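In Praise of a Table With Almost Nothing on It

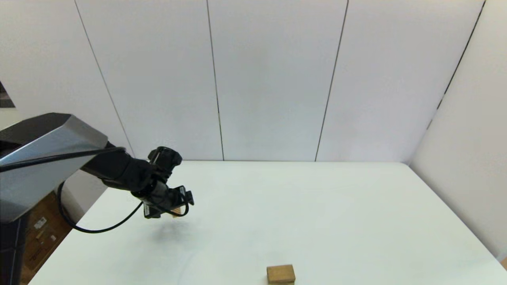 My mother kept a dining table for eating at, and I keep one for storing the evidence of my good intentions. At the last inspection it held two library books, a bag of lightbulbs in the wrong fitting, the manual for a boiler we no longer own and a bowl of keys that open nothing in Tollville. Compare that with a big off-white top and one small wooden block sitting near the front of it, light brown, minding its own business. I have looked at that block for longer than I have looked at some paintings. You notice its corners. Put the same block on my table and it would be under a pizza leaflet by teatime.

I hold that a surface is only any use while it is mostly bare, and I hold this as a person who eats standing up at the cooker. Omolara Ojo, who ran the evening class in bookbinding I failed to finish, made us clear our desks before she would hand out any paper. I took this for fussiness. Then I glued a bus ticket into the spine of my first notebook and began to see her side of it.

The other camp has its champions. My neighbour Abhishek Kushwaha says an empty table is a sign of an empty life, and he has arranged his own so that no such accusation could ever be made. He once lost a cheese there. His desk came from a solicitor's office and has 1888 carved under one drawer, and he believes furniture of that age expects to be loaded. I have pointed out that solicitors had clerks.

Shops are no help. Wondus in the high street will sell you a desk tidy for 25 pounds, and a desk tidy is one more thing on the desk. Mine filled up in a day with pens that don't write. I then bought a second for the overflow, and I would like that kept between us.

White is the part I go back and forth on. A white top shows every crumb and every ring from a mug, and it makes you feel watched at breakfast. Dark wood is kinder and will hide a week of toast. But kindness is how I got here. If my table had been white I'd have seen the lightbulbs every morning and been shamed into taking them back while I still had the receipt.

The receipt is on there somewhere too, I think, under the boiler manual.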